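Evening class, model railway scenery and track
Session 4 handout: weathering and ballasting a short yard module
Tutor: Samuele Guerra

Bring this sheet back next time, I only print one each.

Before you start

Module is the standard Hultotdale board, HO, code 83 track already pinned. Check the pins are flush. Run a car through by hand, both directions, listen for clicks. Fix clicks now. Once the ballast is glued you will be chipping it out with a screwdriver and swearing.

Rail sides first, ballast second. Last term half the group did it the other way and had brown stone.

Rail color

Mix: dark brown plus a little orange, matte acrylic. Skemov Rail Brown is fine out of the bottle but a bit red, add a drop of gray. Flat brush, side of the bristle, long strokes. Wipe the railhead with a rag before it dries. Do the ties at the same time, not all one color - pick out a few in pale gray, a few nearly black near where engines stand.

Keep paint off:
- point blades, where they touch the stock rail
- the pivot end of the blades
- insides of the guard rails
- any rail joiner you plan to solder later

Leave it overnight. I mean it, the thick bits by the spikes stay soft.
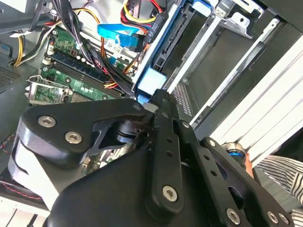
Ballast

Amounts for one module: 250 g fine gray, 40 g of the darker blend for the engine spot. You will have some left over. Bag it and label it.

1. Spoon a thin line down the middle between the rails. Less than you think.
2. Spread with a soft brush, then tap the railhead with the brush handle. Grains drop off the ties.
3. Shoulders next. Yard track has hardly any shoulder so keep it low, nearly level with the ground cover. Main line gets the neat slope.
4. Around the points, stop. No loose stone between the moving blades. Put a drop of oil on the throw bar first, helps keep the glue out.
5. Wet it. Mist from high up, water with a bit of alcohol in. If the grains jump you are too close.
6. Glue: white glue and water, half and half, a drop of dish soap. Eyedropper, touch it to the tie and let it creep. Dont flood.
7. Move the points every few minutes while it sets.

Drying takes over 90 minutes before you can even lift the board, longer in November when the room is cold. Stack nothing on it.

Weathering the ballast

Engines drip, so dark streak down the center where they stop, thin black wash, two passes. Fuel track gets more. Sand spots by the sanding tower, pale buff powder, small. Rust from the rails creeps on to the stone next to it - Pusa powders, the mid rust, dry brush, blow off the extra. Look at real yard photos. Most people go too dark and too even.

Clinker track (the back siding): cinders, not stone. Nearly black, fine, almost up to the railhead. Weeds allowed.
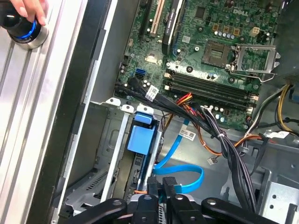
Cars for the siding

The Hägglund hopper kit is what we use for practice. Cheap, takes paint well. Length over couplers on the one I brought is 265 mm with the long shanks in, so check clearence on the inside curve before you glue the siding down.

- gloss coat under decals, flat coat over
- fade wash: thinned off-white, vertical strokes only, top to bottom
- rust on rib edges and ladder bottoms, sponge, dab most of it off first
- trucks: same brown as the rail sides, then dust color low down
- wheel faces darker, tread clean

Number boards and reporting marks stay readable. Railroads re-stencil them even on a filthy car.

For next time

Finished rail color on both tracks, ballast glued on at least the front one. Clean the railheads with a track eraser and vacuum up the strays, stocking over the nozzle so you get the grains back. Bring one car, painted, decals on, not weathered yet. We do chalks and sealing at the start, then backdrops if there is time.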